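Talking Puzzles With the Maker of Trarnow
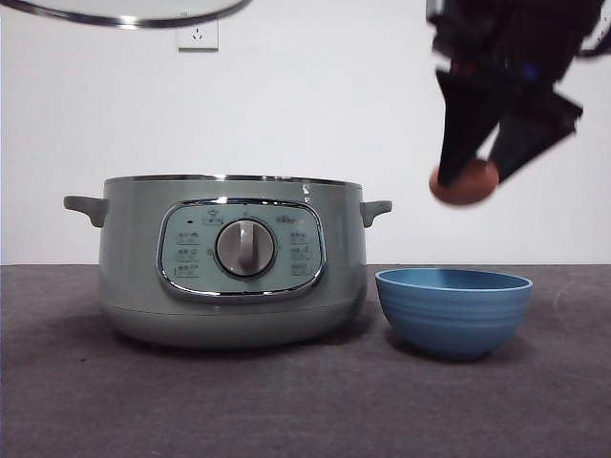 Why the clock puzzle nearly got cut

I've been stuck on a lot of mobile games in my life, but I've never been stuck the way I was stuck on the clock room in Trarnow. Two evenings! I finally gave in and peeked at a hint thread, and then I wrote to Hanneke Cuypers, who designed the thing, partly to complain. She wrote back in ten minutes and offered to talk on Monday, so we did, over a video call with terrible sound on my end.

"You're the third person this week who's mad about the clock," she said, laughing. "Gijs wanted it out. He still wants it out."

Gijs is Gijs Van Rooij, who does all the programming. The two of them are Positz, and Trarnow is their second game after Boersma, the little sliding-tile one I reviewed last winter (and liked, apart from the music). I asked her why the clock stayed. She said the early version had a note on the wall that pretty much gave you the time, and testers walked straight past it.

"So we took the note away and they started looking at the window," she said. "That's where I wanted them to look in the first place. The shadow moves when you tilt the phone. Did you get that?"

I did not get that. I got it from the hint thread.

The number on the drawer

I also had to ask about 1747, which is on the drawer in the attic and which half the forum thinks is a year. Hanneke said she'd read every theory.

"Somebody made a whole timeline! It's so good I wish it was true. It's a code, you turn it upside down, and that's all I'm going to say."

She did say more about the hints. There are 4 per room, and the last one always tells you the answer outright. I like that a lot, and I told her so. She had to fight for it a bit, since Gijs thought people would just tap through all of them.

"Some do. Fine. They paid for it, they can tap."

What's next

An update is coming in February with a new basement and a fix for the tilt problem on older Android phones. Over 300 people wrote in about that one, she said, and she sounded tired just saying it. I asked if there'd be another clock.

"There might be a calendar," she said.

Great. I'll start the hint thread now.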